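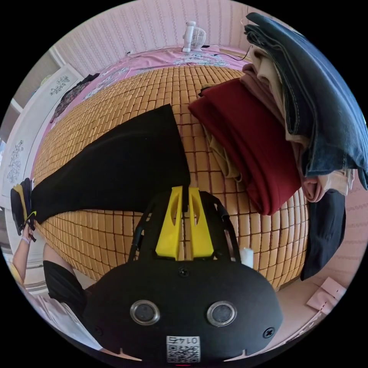 Como dobrar e arrumar a roupa em cima da cama

A roupa lavada e seca costuma chegar ao quarto toda misturada: camisetas do lado avesso, calças torcidas, meias sem par. Dobrar serve para que ela ocupe menos espaço e não fique cheia de vincos. Também ajuda a encontrar o que queremos vestir de manhã.

Por que usar a cama?

Uma peça de roupa precisa de espaço para ser esticada. Uma calça de adulto, por exemplo, pode ser mais comprida do que uma mesa pequena é larga. A cama é grande, plana e fica perto do armário. Por isso muita gente dobra a roupa ali mesmo.

Em lugares de clima quente, algumas camas têm uma esteira por cima do lençol. Há esteiras feitas de muitas pecinhas retangulares, colocadas lado a lado em fileiras. Elas são mais lisas e mais frescas do que um lençol grosso, e é bom deitar nelas no verão. Como são firmes, também servem bem para esticar uma camiseta. O tecido não afunda como afundaria num edredom macio.

O que é uma dobra?

Quando dobramos um tecido ao meio, ele passa a ocupar metade do espaço, mas fica com o dobro da espessura. Se dobrarmos outra vez, ocupa um quarto do espaço e fica com quatro camadas. O tecido continua a ser o mesmo - só mudou a forma.

Você pode fazer a experiência com uma folha de papel. Dobre uma vez, duas vezes, três vezes. A cada dobra fica mais difícil, e o mesmo acontece com a roupa. Um casaco grosso aguenta poucas dobras. Uma camiseta fina aguenta mais.

Como dobrar uma camiseta

Estique a camiseta com a frente virada para baixo. Passe a mão por cima para alisar.
Dobre um lado para dentro, com a manga junto. Faça o mesmo do outro lado.
Leve a barra até a gola.
Vire a camiseta. A frente ficou para cima.

Se a peça for grande, peça a alguém que segure a outra ponta. Com uma pessoa de cada lado, o tecido fica esticado e as dobras saem retas.

Como fazer a pilha

Uma pilha é um conjunto de coisas colocadas umas sobre as outras. Para não cair, ela precisa de uma base larga. As peças grandes e pesadas, como calças jeans e casacos, vão embaixo. As pequenas e leves vão em cima. As dobras devem ficar todas viradas para o mesmo lado, e assim dá para puxar uma peça sem desmanchar as outras.

Também se pode separar por cor, por pessoa ou por tipo. Não há uma regra única. Numa casa onde moram várias pessoas, separar por pessoa costuma ser mais rápido, pois cada pilha vai direto para o seu armário.
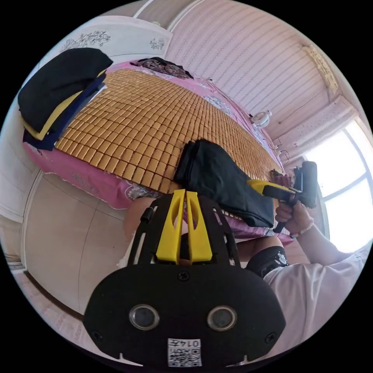 Lukian Hnatiuk escreveu para contar que prefere enrolar as camisetas, porque na gaveta dele elas ficam em pé e dá para ver todas ao mesmo tempo. Perguntou se isso também conta como dobrar.

Conta, sim. Enrolar é outra maneira de diminuir o espaço que a roupa ocupa. Funciona bem com tecidos que esticam, como os das camisetas e das roupas de ginástica. Camisas de botão ficam melhor dobradas ou penduradas no cabide.

E a roupa preta?

As peças escuras parecem todas iguais quando estão dobradas. Antes de guardar, procure a etiqueta, um bolso ou um desenho. Repare também na gola e nas mangas. Se ainda houver dúvida, abra a peça e veja o tamanho. Fios claros e poeira aparecem muito no tecido preto, e vale a pena sacudir a peça antes de dobrar. 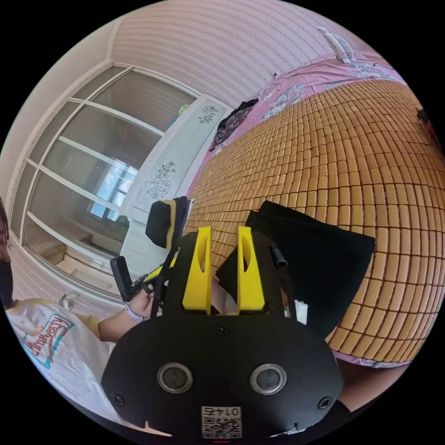

Roupa preta dobrada sobre a esteira da cama.

Guardar no armário

Leve uma pilha de cada vez, com uma mão embaixo e a outra em cima. Pilhas muito altas tombam no caminho. Na prateleira, deixe um pouco de espaço entre uma pilha e outra.

Palavras para aprender

Barra: a parte de baixo de uma camiseta, de uma calça ou de uma saia.
Avesso: o lado de dentro da roupa, onde se veem as costuras.
Vinco: a marca que fica no tecido depois de dobrado.
Esteira: peça plana que se estende no chão ou sobre a cama.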